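Skondlow Women's Basketball Moves Its Summer Camp Home, and I Couldn't Be Happier

Jan 8, 2021

I have been sitting on this one since before the holidays, so let me get right to it: the Skondlow College women's basketball camp is coming back to campus this July, and it will be played in Bondarchuk Gym, on our own floor, with our own banners hanging over it. For the past few summers we rented courts across town, and they treated us very well over there, but it never felt like ours. Now it does!

I run the camp, and I also played in that gym a good while ago (back when the bleachers still pulled out by hand and you could lose a finger), so you'll have to forgive me if I get a little carried away in what is supposed to be a press release.

The short version first. Camp is open to girls going into fourth grade through twelfth grade. The younger group has the gym in the mornings, the older group takes it in the afternoons, and on the last day everybody is there together for games and a cookout on the lawn behind the field house. You do not have to be on a team to sign up. You do not have to be any good yet, either. We had a girl a couple of summers back who showed up in running shoes and had never shot a free throw, and by the end of the week she was the loudest person on her bench.

The gym itself got a new floor this past fall, and I walked on it for the first time in my socks. It's beautiful. There are six baskets now instead of four, which matters a whole lot more to a camp than it does to a game, because it means less standing in line. Seating for the final day is 2272, so please bring the grandparents, the cousins and whoever else wants to cheer, as long as the college's visitor rules at that point let us fill the seats. If they don't, we'll stream the games and I'll post the link on the camp page. 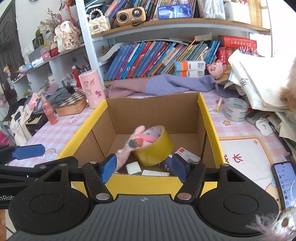

Our partner for the week is Skista, the sporting goods shop on the corner by the bus station, and they have been wonderful to us. Every camper goes home with a ball and a T-shirt from them, and they're putting up the money for scholarships too. If the fee is a problem for your family, check the box on the form and leave it at that. You won't be asked for a letter or a pay stub. I was a scholarship camper myself and I remember how my mother worried over the paperwork.

Now, I know what some of you are going to ask, so yes, we are planning for a July that may look different from the ones we're used to. Groups will be small and will stay with the same coaches all week. Campers bring their own water bottles (please put a name on it, I beg you, I still have a drawer of them). If we have to call it off, you get the whole fee back, and I mean the whole fee. We had to cancel last year and I hated making those calls, but every family was paid back and I'd do it the same way again.

Coaching will come from our own staff and from current Skondlow players, plus a few alumnae who said yes before I had even finished asking. We're also adding a half-day clinic for middle school and youth league coaches, which is something I've wanted for ages. It's free, it comes with lunch, and you'll leave with a folder of practice plans you can use the next day.

Registration opens on the athletics website later this month, and returning families get first pick of sessions through the end of the month. The older group fills up fast, particularly the guards, so don't wait on that one. Forms can also be picked up at the athletics office, 2231 Dineo Avenue, on the ground floor, second door past the trophy case. Leave a message if the desk is empty and I'll call you back myself, usually in the evening.

Members of the press who'd like to see the new floor or talk about the camp are welcome to get in touch with the athletics office at the same address. I'm happy to give the tour. Wear clean shoes.

Skondlow College Athletics, Women's Basketball Camp Office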